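# Deux paires de doigts, trois semaines d'essais

Je n'avais pas prévu de changer de pinces cette année. Celles d'origine fonctionnaient correctement sur les cubes, les gobelets et tout ce qui a des faces bien parallèles. Les ennuis ont commencé avec les petits objets plats posés sur une surface lisse : une carte, une pièce, une clé. Les doigts arrivaient au bon endroit, se refermaient, et l'objet glissait devant eux.

J'ai donc commandé deux jeux de doigts pour comparer. Le premier vient de chez Stillik : des doigts rigides, avec une extrémité taillée en biseau. Le second, de chez Szewczyk, est en matière souple, avec une âme plus dure au milieu. Les deux se montent sur le même corps de pince, avec 3 vis par doigt. Prévoyez une clé Allen courte, la longue ne passe pas.

## Le montage

Les Stillik se posent en quelques minutes. Il faut refaire le zéro de l'ouverture ensuite, sinon le contrôleur croit que la pince est fermée alors qu'il reste un jour entre les deux pointes. J'ai perdu une soirée là-dessus avant de relire la notice.

Pour les Szewczyk, la fermeture demande un réglage à part. Si on garde la même consigne d'effort qu'avec des doigts rigides, ils se tordent vers l'extérieur et on ne saisit plus rien. J'ai baissé la consigne par paliers jusqu'à ce que les pointes restent en face l'une de l'autre.

Côté contrôleur, je suis resté sur le Junditz. La boucle tourne à 200 Hz, ce qui suffit pour de la téléopération. J'ai essayé de descendre plus bas pour soulager la machine, mais on sent tout de suite le retard dans les mains et je suis revenu en arrière.

## Les essais

J'ai fait une série par jeu de doigts et par objet, 11 tentatives à chaque fois, en téléopération, avec le même point de départ. Je compte une réussite quand l'objet est soulevé et déposé sans tomber.

| Objet | Stillik | Szewczyk |
|---|---|---|
| Clé seule, à plat | 9 | 3 |
| Tee-shirt plié | 3 | 9 |
| Rouleau de ruban adhésif | 11 | 11 |

Le résultat sur la clé seule ne m'a pas surpris. Le biseau passe dessous, il suffit d'approcher bas et lentement. Sur le tissu, c'est l'inverse : les doigts rigides pincent un pli trop mince et le lâchent dès que le bras monte, tandis que les souples gardent une poignée de tissu plus épaisse.

Après ces séries, je suis passé à une table encombrée, avec les deux bras, un sac de courses plein de vêtements, des cartons et des trousseaux de clés.

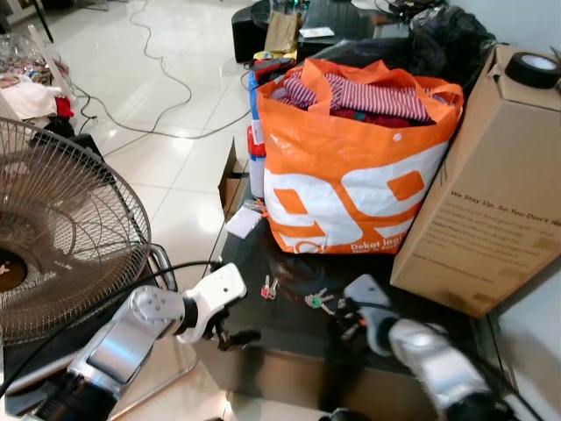 Le plus pénible reste l'approche à plat. Il faut incliner le poignet pour que la pointe touche en premier, et à cet angle le corps de la pince masque une bonne partie de ce que voit la caméra de tête. Elsa Suominen, avec qui j'échange depuis une rencontre à Nirkirport en mars, m'a conseillé de décaler le bras qui ne travaille pas vers l'extérieur. Cela dégage un peu la vue, sans tout régler.

J'ai aussi resserré les attaches des câbles sur les avant-bras. Trop de mou et le câble traîne sur la table, pas assez et il tire en fin de course quand le poignet tourne. Je laisse maintenant une boucle au niveau du coude.

Pour la suite, je garde les Stillik à droite et je monte les Szewczyk à gauche. Il faudra deux profils d'effort distincts dans le Junditz, un par bras, et je n'ai pas encore trouvé comment les charger automatiquement au démarrage. Pour l'instant je le fais à la main. Si quelqu'un a un script qui marche, les commentaires sont ouverts.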